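Betreff: Re: [robotik-liste] Tag der offenen Tür bei Talar, kurzer Bericht
Von: Delphine Halvorsen
Datum: Fr, 5. April

Hallo zusammen,

Hollis Thibodeaux schrieb:
> ich konnte im März leider nicht mit zu Talar. Kann jemand, der dort
> war, kurz schreiben, was gezeigt wurde? Mich interessiert vor allem:
> - Wird dort noch teleoperiert oder nur noch mit Handgreifern
> aufgenommen?
> - Wie viele Leute arbeiten gleichzeitig im Raum?
> - Kommt man als Gruppe noch einmal rein, und was kostet das?
> Wir überlegen bei Truvbridge, ob wir selbst so etwas aufbauen, und
> ich würde mir das vorher gern ansehen.
> Gruß
> Hollis

Ich war den ganzen Nachmittag dort und versuche, das der Reihe nach zu beantworten.

Zur Teleoperation: Die gibt es noch, aber nur an einer Station im Nebengebäude, und die wurde uns nur kurz gezeigt. Der Arm dort hat einen Becher umgesetzt, zweimal sauber, beim dritten Mal ist er hängen geblieben. Der Kollege am Pult meinte, er habe die Kalibrierung vom Vortag übernommen. Der größere Teil der Aufnahmen läuft inzwischen mit Handgreifern. Man führt den Greifer selbst, die Kamera sitzt mit am Gerät, und ein Arm wird bei der Aufnahme nicht gebraucht.

Zur Anzahl der Leute: Laut Aushang sind an normalen Tagen bis zu 12 Personen eingeteilt, verteilt auf zwei Schichten. Am Besuchstag lief der Betrieb weiter, wir sind in kleinen Gruppen durchgegangen. Wer wollte, durfte anschließend selbst einen Greifer nehmen und es an einem der Tische versuchen. Ich habe das gemacht. Das Gewicht merkt man nach ein paar Minuten im Handgelenk, und man gewöhnt sich schnell an, zu hastig zuzugreifen. Solche Durchgänge werden später aussortiert. An dem Tag davor waren es nach Auskunft der Schichtleitung 737 Durchgänge, davon 74 verworfen. Mehr Zahlen habe ich nicht bekommen, auch nicht auf Nachfrage.

Die Aufgaben selbst sind einfach gehalten: Geschirr abräumen, Tuch falten, Dinge in Fächer legen. Neue Aufgaben werden am Montag ausgegeben und bleiben dann eine Woche liegen. Interessant fand ich, dass die Tische absichtlich immer wieder anders gedeckt werden - die Decken und Unterlagen wechseln mehrmals pro Schicht. Das Auf- und Abbauen kostet nach meinem Eindruck fast so viel Zeit wie die Aufnahmen.

Länger gesprochen habe ich mit einem Techniker von Gitovetti, die für Talar die Greiferbacken liefern. Die weichen Einsätze nutzen sich ab und werden getauscht, sobald sie Risse zeigen. Einen festen Rhythmus gibt es dafür nicht. Preise wollte er nicht nennen, er schickt auf Anfrage ein Angebot. Seine Adresse habe ich, Hollis, die gebe ich dir gern direkt weiter.

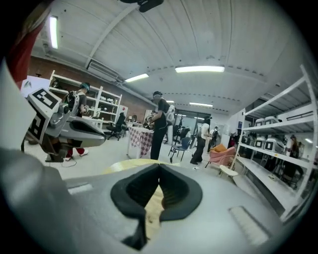
Delphine Halvorsen
Ingenieurbüro Halvorsen, Betreuung der Liste

Die fertigen Geräte werden in Regalen direkt im Raum aufbewahrt, man holt sich zu Schichtbeginn eines und trägt es in eine Liste ein. Die quadratischen schwarz-weißen Marker auf den Greifern dienen der Lagebestimmung. Wenn einer davon verschmutzt oder verkratzt ist, bleibt das Gerät liegen, bis er ersetzt wurde. Getragen wird außerdem ein Rucksack, und viele haben dazu ein Headset auf. Ich habe den Rucksack nur kurz anprobiert und fand ihn gut auszuhalten, über eine ganze Schicht kann ich nichts sagen.

Zum erneuten Besuch: Ein weiterer offener Tag ist geplant, der Termin steht noch nicht fest. Gruppen können sich auch so anmelden, dann kostet die Führung rund 100 Euro pauschal. Parken geht nur an der Straße, der Hof ist für Lieferungen gesperrt. Fotografieren war erlaubt, an der Station im Nebengebäude nicht.

Wer mitfahren möchte, schreibt bitte an mich und nicht an die Liste. Ich sammle die Namen und frage dann bei Talar an. Hollis, dich und die Leute von Truvbridge habe ich schon vorgemerkt - gib mir nur noch durch, wie viele ihr seid.

Viele Grüße
Delphine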